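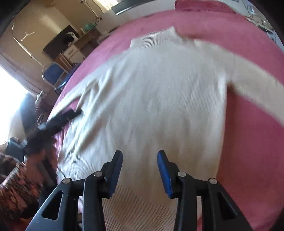 Figure 6. Gripper open over a knit sweater, one blue pad and one black.

6. Fault: finger snags on knits or pile

This is our favorite chapter, because the fix is so quick! A snag is when a fingertip catches a loop of yarn and won't let go on opening. Ribbed sweaters and plush blankets are the usual suspects.

CAUTION: Never pull a snagged gripper free. You can tear the garment, and the pad can peel off its finger.

1. Stop moving and relax your grip on the handle.
2. Lower the fingers until the fabric goes slack.
3. Ease the yarn off the tip by hand – no scissors, please.
4. Lift the gripper clear and open it all the way.
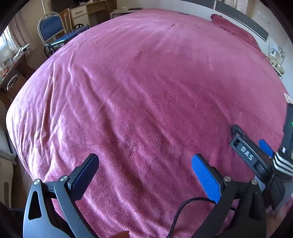
5. Run a fingertip along both pads. A lifted corner is enough to catch yarn again, so swap the pad if you find one.
6. Look over the pivots. Tighten anything that sticks up, then open and close the fingers a few times. They should move freely.
7. Check that no cable can drift between the fingers.
8. Log the snag as code 319 and mark the take as failed. Keep the recording, though – failed takes are wonderfully useful to the Nilliver folding team!

Note: If code 641 shows up after a snag, the finger position has shifted. Repeat the zero routine in chapter 3 before the next take.

Pads are due for replacement every 1,000 grasps. On fleece, Farzana Weerasinghe at Rorkedine likes to change them sooner, and her snag log for March is nearly blank.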